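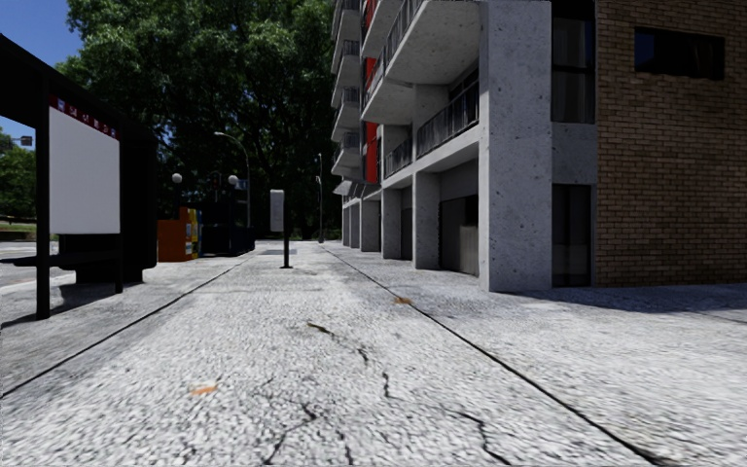 3.2 Coding of reported signs

Participants were asked to describe, in their own words, any event since the death that they had taken as a message from the person who died. Answers were split into single reports, one event per report, giving 2,724 reports in all. Reports that named no event ("I just feel her near me") were set aside and are treated in Section 5.

Each report was given one primary code from a list of 10. The list was built from the pilot interviews in Dresbridge and follows the order used there: birds, insects, coins, music, scent, electrical faults, numbers, dreams, touch, and other. Where a report named two events of equal weight, the one mentioned first was coded. This rule favors events that are easy to name, and scent is probably undercounted as a result. A typical case is a respondent who wrote of "the robin, then his pipe smoke"; the report was coded under birds only.

Coding was done by the first author and by Vittoria Bianchini, working apart. A set of 100 reports was coded by both before the main round, and disagreements were talked through until the wording of each code was settled. Most disagreements fell between dreams and touch, where respondents described being touched while half asleep. We adopted the rule that any report placing the event in bed at night is a dream unless the respondent states that he or she was awake. The final code sheet was closed on 25 May 2013 and was not changed after that.

3.3 Setting of the event

A second code recorded where the event took place: at home, at a grave or memorial, at work, in a vehicle, or outdoors in a public place. The last of these includes streets, parks, parking lots, and transit stops (Figure 2). Ogbonna's earlier scheme grouped public places with workplaces under "away from home." We kept them apart because respondents in the Clurura sample drew the line themselves, often stressing that an event outdoors had come to them during an ordinary errand.

Figure 2. Street setting of the type coded as "outdoors in a public place": paved sidewalk with a bus shelter at left. Computer rendering.

Setting was left blank where the report gave no clue. We did not infer it from the primary code -- a bird, for example, was not assumed to be outdoors, as several respondents described birds at a kitchen window or inside the house.

3.4 Strength of belief

Belief in an afterlife was measured before the open question, on the Zilten scale, which runs from 1 to 10. The order matters. In the April pilot the scale came last, and respondents who had just written at length about a sign may have rated their belief higher than they would have otherwise. Pilot scores are therefore not pooled with those of the main sample.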